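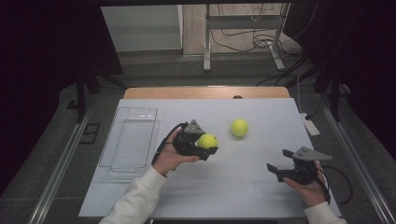

Brultstead Tennis Club, Juniors and Equipment

July, gone ten at night

Quick one, have to be up early. Ball evening. Meant to be an hour, was nearer three, and my back knows it.

Tennis balls on a white table, clear plastic bin to the left, that was the whole of my evening. Bright yellow-green everywhere I shut my eyes. Riet Meijer had said get them sorted before the summer camp and I said yes of course, in May, and then didn't. So now it's July and camp starts in 2 weeks and here we are.

Rule is simple. Good balls for matches. Middling ones for the camp kids. Dead ones for Veerle De Bruijn, who cuts a cross in them and puts them on chair legs at the school in Fudholm. She wants 100 if I can find them. I can find them. God knows we have the dead ones.

Trouble is telling middling from dead. Felt lies to you. A lovely fluffy one can be flat as a pudding inside and a bald one still goes like a rocket. Maarten Van Leeuwen does it by squeezing, thumb and two fingers, swears he can tell the month it was opened. I do the drop. Shoulder height, see if it gets back up past my hip, done. He says that's unscientific. Told him so is he.

Hardly agreed on one all night. He kept fishing things back out of my dead pile and giving them a squeeze and a look. Fine, keep them, you explain it to the under-tens when they hit the net post and drop like a bun.

Colour is another thing. New ones so green they almost hum under the lights. Old clay ones go that brown orange and never come back, I did try washing some last year in a pillowcase, ruined the pillowcase. Jozef Mulder says a stiff brush. Jozef can come and brush them then.

Must rememeber: marker pen. Black, fat one, not the one that smudges. Every camp ball gets a B on it or they walk off to the park courts. Lost loads that way last summer. Put the B across the seam once and it wore off in a day, put it on the flat bit of felt this time.

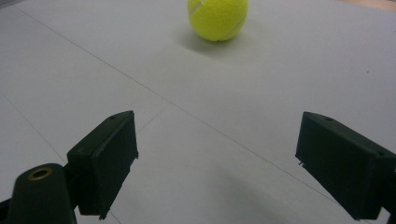

Also want the bins labelled properly. MATCH, CAMP, CHAIRS. Last year somebody wrote "balls" on all of them, very helpful.

Nele Martens rang in the middle of it all about the rackets. She's found a bag of old Mizuno kit in her loft, shoes mostly, one cap, does the club want it. Said bring it, we'll see. Should have said no. The cupboard won't shut as it is. She went on about the Mison courts as well, they've been resurfaced and apparently the bounce is all different, higher, so half of what we call dead might be perfectly good over there. Did not pass that on to Maarten. He'd have had the lot out again.

Money. We've got 14 pounds left in the equipment tin which is a joke. New balls for the autumn league need ordering by the end of the month and Riet wants the pressurised ones in tubes again. I'd go for the pressureless for the little ones, they last, they feel like hitting a potato but they last. Will raise it. Will be ignored. Raise it anyway.

Ate a cheese roll standing up at half seven, nothing since. Toast in a minute.

Things for tomorrow before I forget
pen (see above)
ring Veerle, ask does she want them cut or whole
lid for the clear bin, is there one?? check under the sink in the clubhouse
give Maarten his jumper back
camp register, two kids still with no phone number

Feel better for having started at least. It's a daft sort of job but I quite like it, the noise they make on the table, and the smell when you open a fresh tube. Used to sit on the step with Dad's racket and just sniff the tube. He had 800 opinions on tennis balls and all of them were about the ones you could get before I was born.

Hands smell of rubber and felt, washed them twise and it's still there. Kettle's gone. Alarm for six, the blue towel is still on the line, leave it.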